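October, evening

The rain started again after lunch and I stayed inside with my notebooks. I wanted to write down the week before I forget it, because my memory for small things is not so good any more.

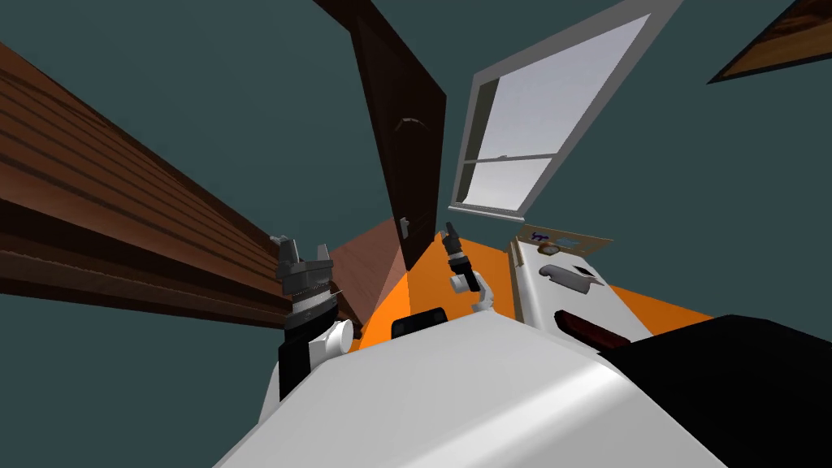
## The bread

I baked the rye bread for the second time. The recipe from the Idulov mill says 1000 grams of flour, but my scale showed 1060 and I did not notice until the dough was already too stiff. I added water with a spoon, little by little, and kneaded it again. It rose slowly. The crust is hard and the inside is a bit heavy, but with butter and salt it is good. I ate three slices standing at the counter.

## The walk to Cesstead

In the morning, before the rain, I took bus 222 to Cesstead and walked back along the river. The path is eight kilometers and my left knee complained only at the end. Many leaves are down already. Near the old bridge a man was fishing and he said to me "you picked the right hour." I did not know this expression, but I understood it. I answered "you too," and then I thought about my answer for a long time, if it was correct.

## Words

New words from this week: "drizzle," "stubborn," "to put off." The last one I know very well in practice. I am putting off the letter to Vergara, about the deposit for the summer room. I wrote the first sentence four times. It sounds angry or it sounds like I am begging. Tomorrow I will write it in my own language first and then translate it.

It is 9:30 now. The bread is wrapped in a towel, and I still have to wash the big bowl.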